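Last updated: 30 September 2024

Dear friends at Leblanc,

Thank you again for your patience over the summer, and for the kind note you sent in July, which I pinned up over the sink at Werkville! The sandwich counter has come along nicely. We have spent $565 of the $2,000 so far, mostly on food (tomatoes are dear this year), and I have kept every receipt for you in the blue folder.
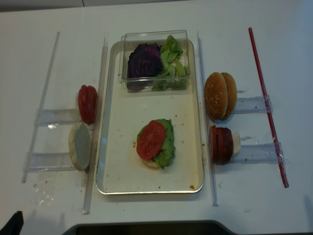 Venkatesh Kaimal

Our burger is built in the same order each time: bottom bun on the tray, then a leaf of lettuce, then a slice of tomato. The tomato slices wait in their clear holder on the left with the bun, and the lettuce and purple cabbage share a box at the top of the tray. Crumbs do get everywhere, and I would like to try a firmer bun from the Adby bakery.

We have served roughly 638 lunches to date, and I'm so pleased with that. Next I'll work out the order for the cabbage, and price five more trays before I write to you again.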